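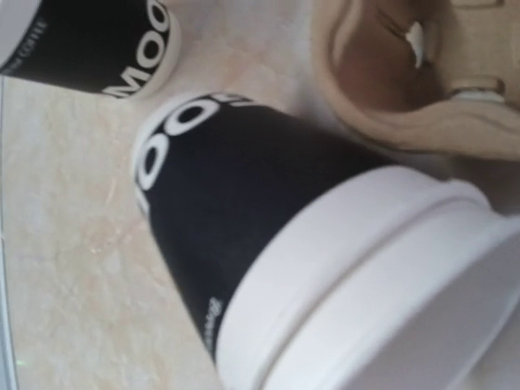 Domer Street Footbridge: Is It Worth Building?

Student project report, Transport and Place, group 4
Mawar Gunawan and Hatem Ragab

1. What we looked at

The city wants a walking and bike bridge over the rail yard at Domer Street. It has been in the plan, out of the plan, back in the plan. Right now people walk up to the Qureshi Avenue overpass and back down the other side. Long way round, no shade, narrow sidewalk. Our question was simple. Who would use a bridge, and is there something cheaper that does most of the same job?

2. What we did

Timed walks, both routes, both of us. Mawar walks faster so we used her times for one set and Hatem's for the other, then took the middle.
Counted people crossing the Qureshi overpass on foot, Monday morning and again late afternoon.
Short survey outside the Dodance building and at the bus stop. 79 people answered. We asked 300, so a lot of no's.
Read the two old city studies (the second one mostly repeats the first).

3. Results

Walking from the Dodance side to the station takes 19 minutes by the overpass. With a bridge where the city drew it, we get 12. So seven minutes saved each way, if the elevators work. If you need the ramp it's less, the ramp in the drawing doubles back twice.

Survey: most people said they would use it. But when we asked how they got there that day, more than half had come by car and parked on the station side already. We don't think they all would really switch. Saying yes to a bridge on a clipboard is free.

Overpass count was lower than we expected in the morning and higher in the afternoon. It rained before 9, so the morning number is probaly not fair. Should of done a second morning. Ran out of time.

4. The cheaper option

Widen the overpass sidewalk and fix the signal at the north end. The wait there is awful, you push the button and stand. Our longest wait was over two minutes. Fixing it would not give seven minutes back but it helps everybody who crosses now, and it doesn't need the railroad to agree to anything. Both old studies mention the railroad once and move on. Seems like the biggest problem to us.

Turnusance, the design firm the city hired, has a nice drawing with trees on the bridge. No cost for the trees.

5. What we think

Mawar: fix the overpass first, count again in a year, then talk about a bridge.
Hatem: build it, the overpass will never be pleasant, and the station side is only getting busier.

We did not agree by the deadline so both are in.

6. Still missing

Winter counts
Anything from the railroad (emailed in October, no reply)
Bike times, we only walked
Map for section 3, to be added to the appendix before the talk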